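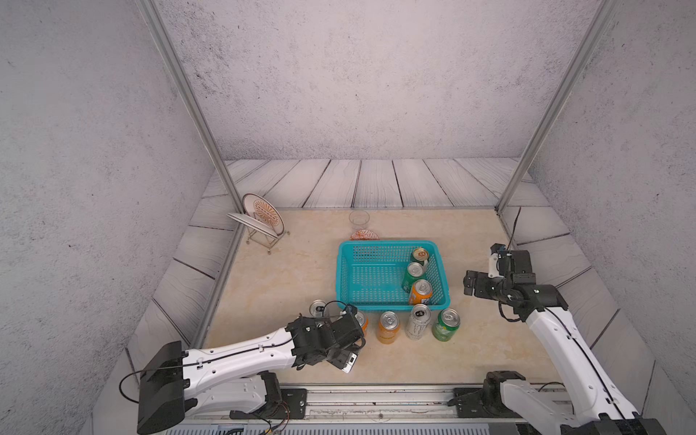

Teaching the Basket Task: Notes from a Season of Remote Demonstration

October
By Yi-an Min

It has been my responsibility since the spring to supervise the recording of demonstrations for the two-armed cell at Skurnance, and several readers of this blog have asked for an account of how the work is organized. The present post sets down our practice for one task, the loading of cans into a basket, together with certain observations that may be of use to persons beginning similar work. The opinions given are my own.

The task as written

The instruction sheet for the task is brief. The operator is to transfer each can from the tabletop to the basket, using whichever arm is better placed, and is to leave all other objects where they stand. The sheet does not state an order. This omission was deliberate and was debated at some length between Hongmei Meng, who wrote the sheet, and Danilo Cabrera, who trains the model. Mr. Cabrera preferred a fixed order from left to right, on the grounds that the resulting recordings would be easier to learn from. Ms. Meng held that a fixed order would teach the model the order and very little about cans. The matter was settled in her favor after we compared a small set of recordings made each way.

The plates, the rack and the drinking glass have no part in the task. They are kept on the table at the back so that the model must learn to work in their presence. Operators new to the cell sometimes ask permission to remove the glass. Permission is not given.

The operator's position

The operator controls both arms by remote means, holding one leader handle in each hand, and follows the work on a monitor. There is no sense of touch through the handles. This is the principal difficulty for beginners, who close the gripper until they are certain of their hold and in doing so squeeze the can further than is needed. We instruct operators to close on the can, stop, raise it by a finger's width, and only then proceed. The pause is recorded with everything else, and the model learns it too. Mr. Cabrera has asked that it be kept short.

Cans of different heights require attention. A tall energy drink can standing among ordinary soda cans will be struck by a gripper that travels sideways at the height suited to its neighbors. Operators are therefore asked to lift clear before moving across. A second point concerns the crowding of the two arms. When one gripper is low over the row of cans, the other should wait beside the basket and should not reach in over the rim. We had 11 recordings rejected in the first month for contact between the arms, and in nearly all of them the operator had been watching only one hand.

Placing in the basket

Setting a can down in a mesh basket is harder than picking it up. The floor of the basket is not solid, and a can released early may lean against its neighbor or against the side. Leaning is accepted. Our rule is that a can counts as placed if it rests inside the rim and the gripper has withdrawn without moving it. I had at first wished for a stricter rule, with every can upright, and I withdrew the proposal after operating the cell myself for an afternoon.

Operators tend to fill one half of the basket first and then find that the later cans must be lowered into the space that remains – a sound habit in a kitchen, and an acceptable one here, provided that the half chosen varies from one recording to the next. The session lead notes the choice on the log sheet. Where a run of recordings all favor the same side, the lead will ask for the other.

Review and acceptance

As of this writing the set contains 745 accepted recordings. A further 152 were set aside at review, chiefly for hesitation, for dropped cans that were not recovered, and for sessions in which the basket was pushed along the table. A dropped can that the operator retrieves and places properly is kept. Yoon-hee Yook, who conducts the review, regards these as among the more valuable recordings that we hold, and she has asked that operators not restart merely to obtain a clean one. I support this request and would repeat it here to any operator who reads these notes.

Each operator works for no more than 2 hours at the handles. The limit was introduced at the suggestion of Arvo Kuusisto, our most experienced operator, who had reviewed his own sessions and found his late recordings noticeably slower than his early ones.

Matters outstanding

The model trained on the present set loads soda cans in a satisfactory manner from most starting positions. It remains unreliable when two cans stand in contact, where it will often close upon both. Additional demonstrations of separating cans with one finger of the gripper are to be recorded next, and Ms. Meng is revising the instruction sheet accordingly. The revised sheet will also be supplied to our colleagues at Geltitdale, who are preparing a cell of the same arrangement and have asked for our log format as well.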